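Why Does Bread Go Puffy?

Have you ever squashed a slice of bread flat between your fingers? Go on, try it next time you have a spare crust! A big fluffy slice turns into a tiny, doughy pancake. So where did all that bread go? It didn't go anywhere. Most of what you squashed was air, trapped in hundreds of little bubbles, and the story of how those bubbles got inside is one of the best stories in any kitchen.

Meet the yeast

Bread gets its puff from yeast. Yeast is alive! It is a kind of fungus, so it is a distant cousin of mushrooms, but each piece of it is only a single cell. You would need a microscope to see one. In a packet it looks like pale brown sand and does nothing at all. It is dried out and fast asleep, waiting for something to wake it up.

What wakes it is warm water. Once it is awake, yeast is hungry, and its favourite food is sugar. Flour doesn't taste sweet, but it is full of starch, and when flour gets wet some of that starch is slowly broken down into sugars. Dinner is served!

As yeast eats, it gives off a gas called carbon dioxide. You breathe out the same gas, and it is also what makes fizzy drinks fizz. In a bowl of dough, millions and millions of yeast cells are all doing this at once – a great big burping party.

Stretchy walls

Now, if you stirred yeast into a jug of water, the gas would just float up to the top and pop. Dough is different because of something called gluten. When wheat flour is mixed with water, two proteins in the flour join up and make long, bendy strands. Kneading (that's all the pushing, folding and stretching) helps the strands link together into a sort of net.

The net is strong and stretchy, a bit like the skin of a balloon. Gas pushes into it, the net stretches, and a bubble is born. Then another, and another, until the whole lump has swollen up like a pillow.
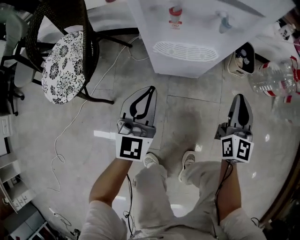

Issue 419

The bakers of Dralletti

High in the hills above the town of Riltis there is a village called Dralletti, where people bake a round loaf known as the brolto. It has a dark, crackly crust and very big holes inside – some are large enough to poke your thumb through! The village bakery makes 740 of them in an ordinary week, and 2,729 in the whole of December, when everyone wants one for the table.

Brolto dough is left to rise all night in a cool room. Yeast works slowly when it is chilly, so the dough takes its time, and slow dough has more flavour. While the yeast is busy making gas, tiny amounts of other things are being made too, and those give the bread its tangy, nutty taste. A quick loaf can be lovely, but a slow one smells amazing.

Into the oven!

When dough goes into a hot oven, the yeast gets very excited at first. It warms up and works faster and faster. At the same time the gas in the bubbles spreads out, because gases take up more room when they are hot. The loaf has one last growing spurt, and bakers have a super name for it: oven spring.

It can't last, though. Soon the dough is too hot for the yeast, which dies, and no more gas is made. The middle of a finished loaf gets to nearly 100 degrees Celsius, and long before that the stretchy walls have set firm. That is why bread keeps its shape when it comes out. The bubbles have turned into the holes you see when you cut a slice.

The outside gets much hotter than the middle, so it dries out and turns brown. All that browning makes hundreds of new smells and flavours, and lots of people think the crust is the best bit. (They're right!)

Try it yourself: the balloon trick

You will need:
A small, clean plastic bottle
A sachet of dried yeast
Two teaspoons of sugar
Some warm water
A balloon

1. Ask a grown-up to help you fill the bottle a third full with warm water. It should feel like bath water.
2. Tip in the yeast and the sugar, then swirl the bottle gently.
3. Stretch the balloon over the top.
4. Leave it somewhere warm for an hour and keep peeking!

The balloon should slowly stand up and begin to fill with gas. Does it fill faster in a warm place or a cool one? What if you leave out the sugar? You could set up two bottles side by side and have a race.

Word box

Yeast: a tiny living fungus that makes dough rise
Gluten: the stretchy net inside wheat dough
Kneading: pushing and folding dough to make it strong
Crumb: the soft inside part of a loaf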